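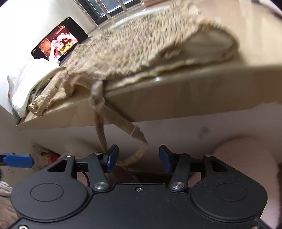

Ihr Lieben,

seit gestern habe ich ein Pflaster mit kleinen Dinos am Oberarm. Die Erwachsenenpflaster waren alle, hieß es, und ich habe mich ehrlich gefreut wie mit sechs! Viele von euch haben nach der letzten Ausgabe geschrieben und wollten wissen, wie das mit der Impfung in der Praxis abläuft, also erzähle ich es einfach mal der Reihe nach.

Angemeldet hatte ich mich über Jatport, das Terminportal, über das bei uns im Landkreis inzwischen alles läuft. Drei Abende lang kam nur die graue Seite mit »Zurzeit keine Termine verfügbar«, am vierten habe ich kurz vor dem Schlafengehen noch mal draufgeschaut und zack, da stand einer. Vormittags, Hausarztpraxis Bolley, also nicht mal das Impfzentrum. Ich habe so schnell geklickt, dass ich meine eigene Postleitzahl falsch eingegeben habe (hat niemanden gestört, auf der Karteikarte stand sie dann richtig).

Die Praxis hat das schlau gelöst. Im Hof steht ein Pavillon, da gibt man die Zettel ab, und hinein darf man erst, wenn man aufgerufen wird. Es war windig und ich hatte natürlich die dünne Jacke an. Zieht euch was Warmes über und darunter etwas mit kurzen Ärmeln! Der Herr vor mir steckte in einem Rollkragenpullover und musste sich hinter dem Vorhang halb entkleiden, der Arme.

Geimpft hat mich Delali Ankrah, die manche von euch noch vom Blutspenden im Gemeindehaus kennen. Sie hat mir die Fragen aus dem Aufklärungsbogen noch mal einzeln vorgelesen, ganz in Ruhe, obwohl draußen die Schlange stand. Allergien, Blutverdünner, frühere Reaktionen auf Impfungen. Dann ein Piks, den ich kaum gemerkt habe, danach 18 Minuten auf einem Klappstuhl im Flur. Eigentlich sollten es fünfzehn sein, aber ich hatte mich festgequatscht.

Und danach? Abends war der Arm schwer, nachts habe ich ein bisschen gefroren, heute Morgen war ich müde und hatte auf gar nichts Lust außer auf Sofa und Tee. Jetzt am Nachmittag geht es schon wieder, sonst würdet ihr diese Zeilen ja nicht lesen. Mein Mann hat übrigens gar nichts gespürt, bei der Nachbarin waren es zwei Tage mit Fieber. Wer unsicher ist, ruft bitte in der eigenen Praxis an und fragt nicht mich, ich kann nur erzählen, wie es bei mir war.
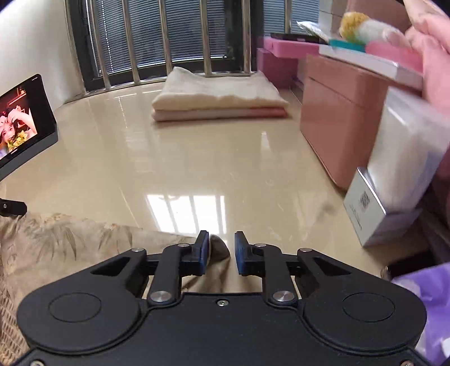

Was ihr mitbringen solltet: Ausweis, Impfpass, Versichertenkarte und die beiden Bögen, am besten schon ausgefüllt. Wenn der Impfpass verschollen ist (ich habe meinen zwischen alten Bedienungsanleitungen gefunden), geht es auch ohne, dann bekommt man eine Ersatzbescheinigung. Und nehmt einen eigenen Kugelschreiber mit.

Zum Stand im Ort: Laut Frau Bhardwaj aus dem Rathaus haben bis jetzt 1418 Menschen aus unserer Gemeinde die erste Impfung bekommen. Die Praxis Bolley rechnet mit 100 Dosen pro Woche, solange die Lieferungen so kommen wie angekündigt, und ab Juni hoffentlich mit mehr. Wer keinen Internetzugang hat oder mit Jatport nicht zurechtkommt, kann sich im Bürgerbüro helfen lassen, vormittags ab 10 Uhr und bitte vorher anrufen. Für alle, die schlecht zu Fuß sind, gibt es außerdem einen Fahrdienst, den der Verein Hekalov auf die Beine gestellt hat. Der holt euch zu Hause ab, wartet und bringt euch wieder heim, kostet nichts, und mit Rollator geht es auch.

Noch etwas zu den Schnelltests, danach haben auch einige gefragt: Die Teststelle im alten Feuerwehrhaus bleibt offen, einmal pro Woche könnt ihr euch dort kostenlos testen lassen. Den Zettel mit dem Ergebnis bitte gut aufheben, ich stand letztens ohne beim Friseur und durfte mit meinen Zotteln wieder abziehen.

Mein zweiter Termin ist im Juni. Schreibt mir gern, wie es bei euch war, vor allem wenn ihr im Impfzentrum wart, davon weiß ich bisher nur vom Hörensagen. Die Rezepte für den Rhabarberkuchen kommen dann in der nächsten Ausgabe, dafür reichte heute der Arm nicht mehr.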